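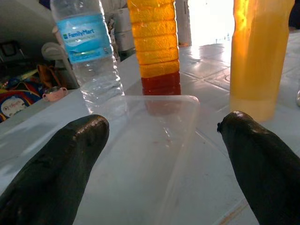 From: Jovita Barajas
To: Barkeser house list
Date: Dec 20, 2025
Subject: Re: second floor kitchen, fridge before the break

Rutilio Bermúdez wrote:
> Can somebody tell me what is staying in the second floor fridge over
> the break and what is going? I have a bag of groceries coming up from
> Denton and last time there was no room on the top shelf. Also, are the
> bottles on the tile table anyone's? I don't want to pour out something
> a person paid for.
>
> Rutilio

Rutilio,

I went through it this morning. Answers in the order you asked.

The steel bowl on the glass shelf stays until Monday. Aurelio knows about it and will either finish it or move it to a container with a lid. Please don't stack anything on it. If you need the space before then, text him and he will come down.

Bottles on the table: the FamilyMart water can go to anybody, there is no name on it. The tall orange one behind the plastic container is Cirilo's. He says leave it out, it does not need to be cold until it is opened. I have not heard from anyone about the other one. If it is yours, put your room number on it by tonight, otherwise I am putting it in the hall cabinet with the rest of the unclaimed things. I am not pouring anything out.

The clear rectangular container is empty and belongs to the kitchen. It has a reddish mark on the bottom. I have one just like it at home and tomato sauce did the same thing to it. Baking soda paste for an hour got most of it off mine. Whoever has time, please try that before buying another one.

The tile table needs a wipe too. There is a brown streak across the tiles on the right side. Use the spray under the sink and go over the grout with the small brush, then dry it with a towel. The grout stays gray longer if it isn't left wet.

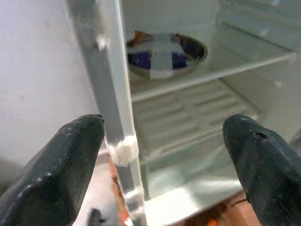 For the fridge itself, the plan is the same as last year. Anything without a name goes on Monday afternoon. Anything with a name stays if it will keep until January. Milk, cut fruit and cooked rice will not keep, so please take them home or eat them. The inside walls have smudges and I would like those done while the shelves are mostly clear. Warm water and dish soap only, no bleach. The glass shelf lifts out if you tip the front up first. Let it come to room temperature before it goes under the hot tap.

Vicente asked about money for supplies. We have 70 dollars left in the kitchen envelope and I spent 40 of the last lot on the new sponges, trash bags and dish soap from Bañuelos. The receipt is in the drawer.

Rutilio, bring your groceries up whenever you like. If the shelf is still full, the fridge in 318 has room and Clenard has the key.

Jovita
Room 287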